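**Can a robot fold my shop towels yet, or is that still a someday thing**

posted 5 Oct 2024 by Refilwe Venter

Run a small car detailing place, two of us. 55 towels a day, sometimes more. Wash is fine, dryer is fine. Folding eats my evening. Saw a folding machine from Prukby for sale used, guy says it does everything. Does it? Also read about the arm type robots. Would either one handle microfiber that comes out of the dryer in a lump? Don't need pretty, just flat and stacked. Thanks

---

**Annatjie Zulu**

No. Save your money.

---

**Nomvula Mthembu**

Depends what you mean by handle. We had a feed-in folder at the hotel laundry I used to work at. Good machine, but somebody has to stand there and clip every piece on flat. So you still pick it out of the pile, find the corners, shake it. Thats the slow part! For 55 towels you'd spend as long feeding as folding. We did 445 on a normal shift so it made sense for us. Not for you. Ask the seller if it takes small squares too, ours jammed on anything under bath size.

---

**Pallavi Bhatia**

Agree with Nomvula on the folder. On arms, short version: picking up a cloth, yes. Knowing what it's got hold of, not so much. A box is the same shape every time. A towel isnt. Corner could be anywhere in the lump, and once it's bunched up in the grippers you're a long way from flat and stacked. Two arms help, one can hold while the other goes looking for an edge. Still wouldn't plan my evenings around it.

What I'd do now: quit folding the dirty-job ones. Bin by color, toss them in, done. Only fold glass towels. Cut my time to 10 minutes. Check back on robots in a few years, mabye sooner.

Pics so you see what I mean by lump

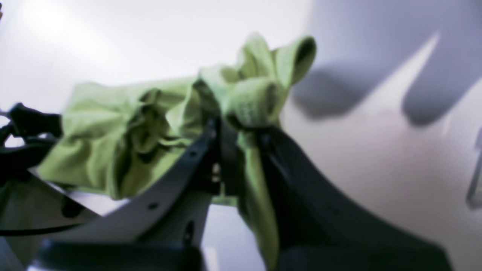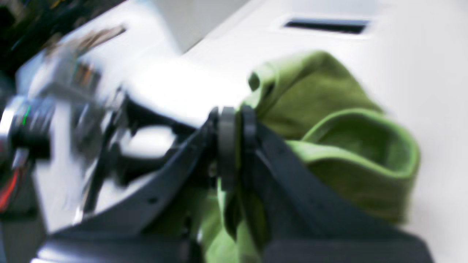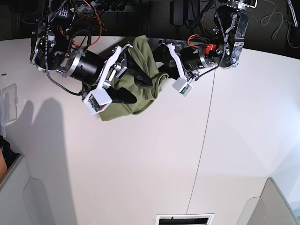 *Green cloth in the grippers, all three. Try finding the corners.*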